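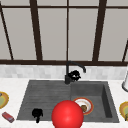 Mar 28, 2025

I promised the parents on our mailing list a proper write-up of what the robotics club has been doing since September, and I have put it off twice already, so I have made a large pot of tea and I am going to get through it in one sitting. It may wander a bit. Those of you who have sat through one of my talks in the school hall will be used to that by now.

For anyone new, we are a small after-school club at Skonlow, open to anyone from the middle years upwards, and we meet in the computer room because it has the good chairs. For most of our life we have been a wheels-and-motors sort of club. We built buggies that followed a line, and then buggies that followed a line a little faster, and everyone had a lovely time and went home with blisters from the screwdrivers. This year the older pupils asked if we could do something with the washing-up. I thought they meant the mugs in the staff room (they would be welcome to). What they wanted was to teach a robot to clear a kitchen sink, and to enter it for the Visari challenge, where school teams send in a program and it gets run on kitchens none of them have seen before.

All of it is done in simulation. We don't own an arm and we couldn't afford one, and I will admit I was a bit sniffy about that at first, as I like things you can drop on your foot. I have changed my mind completely. In a simulated kitchen you can have a go, make a dreadful mess of it, press one key and be back where you started with every plate whole. A real arm would have spent half the winter in a box waiting for a spare part.

The software we settled on is called Urix. It lets you pick a kitchen, scatter some things about in it and then set your robot a job. Our kitchen for most of this term has been the one with the dark double sink in the marble worktop, under the big window, and the job is the plate in the right-hand basin with a bit of brown food left on it. The pupils have argued at length over what the food is. The current favourite is a piece of sausage, though there is a strong party for potato. Move the food off, lift the plate out, put it down somewhere sensible on the worktop. It sounds like nothing at all, doesn't it? I do it every evening with one hand while listening to the radio.

Well, we started with the food, and that was our first mistake. The program was told to find the thing on the plate and pick it up, and it went very confidently after all sorts of other things first. It had a particular fondness for the black lump by the bottom of the tap, and I can't blame it much, as it took me a while to decide that was meant to be a brush or a sponge. Then one of our younger members, who mostly comes along for the biscuits, asked why we didn't find the plate first and then only look inside it. There was a short silence from the older end of the room. We did it that way and things got a great deal better from then on.

The second problem was the side of the basin. The right-hand one is the deeper of the two, so you can't simply slide in from the side, you have to come down from above, and there is the tap to think about as well, with its spout reaching out over that very basin. We lost two whole sessions to the tap. In the end the pupils wrote a little rule of their own, which is to come in from the front, low over the near edge of the sink, and to keep well away from the middle at the back. They call it the polite approach and it has gone up on the whiteboard in capital letters with a box round it.

Then there was the matter of practice. The learning part of our program needs to see a great many tries before it gets the hang of anything, and the computers in that room are not young. We set it going at the end of a session with a large note taped to the monitor asking the cleaners please not to switch off, and by the next time we met it had got through 4000 tries. The first batch of those was worth nothing whatever, because someone had left the plate glued to the basin from an earlier test. I say someone. It was me. The pupils were very gracious about it and only bring it up every week.

What I have enjoyed most, looking back, is the notebook. We borrowed the idea from the Yokoyama club, who we met at an open afternoon last year and who were so generous with their advice. Every time the robot does something odd you write down what it did, what you expected, and one guess at the reason, before you are allowed to touch the code. There was grumbling about this (there still is), but the notebook is up to 265 entries and the later ones are a joy to read. The early ones say things like "it went wrong again". The newer ones will tell you which edge of the plate was gripped and how far it tipped. Some have diagrams. One has a very good drawing of a duck.

As to how well it works, I would rather be plain than boastful. On our own kitchen it manages the plate most of the time and the food rather less often. When we swap in a kitchen with a pale sink it gets muddled, and the pupils think it has learned to lean on the contrast between the light plate and the dark basin – I think they are right. So the next few weeks will be spent on other sinks and other plates, and on moving things about on the worktop so that it can't rely on anything being where it was last time.

We are entering a team of 4 for the challenge, chosen by the club itself, with everyone else helping on testing. If your child has said they would like to join in the testing, they don't need to know any programming at all. They need patience, a pencil and a willingness to watch a plate being lifted rather a lot of times. Packed tea is a good idea as we do tend to run over, and if anybody has a spare monitor cable at home, the long sort, we would be very glad of it.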